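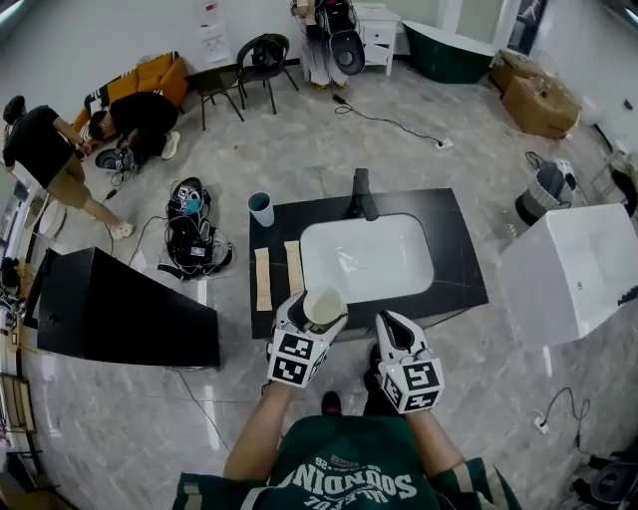
Fig. 1. Black counter with white basin and black single-lever faucet, showroom floor. Paper cup held in a white gripper just in front of the basin edge; small blue cup at the back left corner.

Showroom notebook, Soststead branch — May
Entry 112, begun 2:10 p.m.
Entered by: H. Krajewska

Subject: review of the black vanity display ahead of the Prendholm visit.

The display was reviewed as it stands on the floor. The counter is the black one with the faint gray veining, fitted with the rectangular basin set to the right. Mr. Laskowska had asked whether the basin should be centered for the visit. The recommendation is to leave it. The free surface on the left is what most customers ask about, and the centered version is already shown in the Bunnag catalog.

Faucet. The matte black single-lever model remains in place. Mr. Kwiatkowski reports that the lever on our unit was stiff in the morning and that he has adjusted it. To be tried again before closing. If it is still stiff, the cartridge is to be changed from stock and the old one returned to Vunarus with the usual form.

Small items. The teal cup at the back left corner is to stay. It is the only color on the counter and it reads well against the black. Paper cups are not part of the display and go in the bin at the end of the afternoon. The two long beige strips lying to the left of the basin are to be moved to the back room before the visit. Please do not slide them across the surface; lift them.

Surface care. Soft cloth and plain water only. The spray used on the white counters leaves a film on the black one, as noted by Ms. Woo's predecessor and confirmed on our sample piece last month. Wipe from back to front and dry at once, with particular attention to the strip behind the faucet, where dust collects.

Floor. Bags and straps to be kept clear of the aisle beside the large black cabinet during opening hours. The aisle must be passable for a hand truck.

Labels. The price card for this unit is out of date. Sang-wook Seo has the new text and will print it at the larger size. Card to stand at the left front corner, 8 inches in from the edge.

Open points:
— Lever to be tried again (Kwiatkowski)
— New price card (Seo)
— Decision on a mirror for this unit. Two sizes were proposed; I prefer the narrower — to be settled with Mr. Laskowska.

Entry closed 4:10 p.m. H.K.

Recent entries
Entry 111: Delivery check, wall cabinets
Entry 110: Sealant samples, second set
Entry 109: Lighting over the rear displays
Entry 108: Returns to Vunarus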